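**Folding board or no folding board for half-zips?**

**brukmont_92** - April 17, 2020
OK laundry people, settle something for me. I've been stuck at home so I'm finally redoing the closet, and I can't get my pullovers to stack. T-shirts are fine. Anything with a stand-up collar and a zipper slides off the pile by morning. Do you use a board or just your hands?

**itziar_c**
Board, every time! I lay the sweatshirt flat, slip the board under the top half, then fold the sides in over it and pull it out at the end. Zip goes all the way up first.

**Sandu734**
Gonna disagree. Boards are great for dress shirts but sweatshirts are too thick, you end up with a big lump where the sleeves cross. I roll mine and stand them up in the drawer. Been doing it since March and I haven't gone back.

**brukmont_92**
Rolling stretched out the collar on my favorite one :( so I'm a little scared of that.

**trendon**
Roll from the hem, not the collar. But also - why fold at all? Hangers exist.

**Sandu734**
Hangers give you shoulder bumps on knits, come on.

**itziar_c**
What Sandu said about hangers, lol. But I'm sticking up for the board. The lump only happens if you cross the sleeves. I keep them straight out to the sides until the very last second, smooth the chest with my palm, and do it all on the bed because my table is too small.
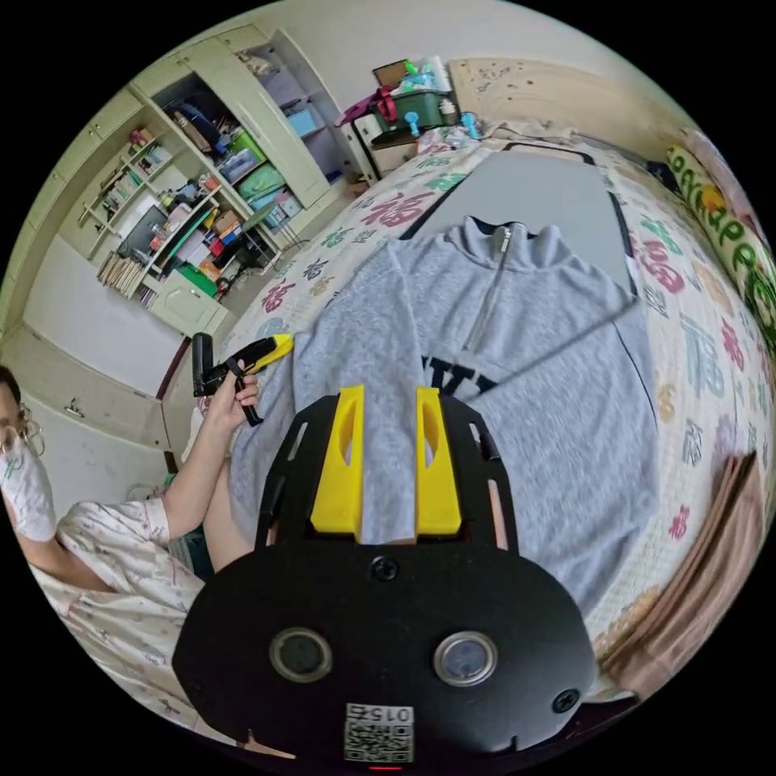 Then each sleeve gets folded straight down along the body so they never meet in the middle. Takes me 60 seconds on a good day, longer if I'm on the phone with my sister (Didgate is three time zones away so we talk while I do laundry).

**trendon**
60 seconds per sweatshirt?? I'd never finish.

**brukmont_92**
Tried the sleeves-down thing on two of them just now and the stack is still standing. Will report back tomorrow. Zipper up definitely helps.

**Sandu734**
Fine, but try one rolled from the hem too and tell us which looks better.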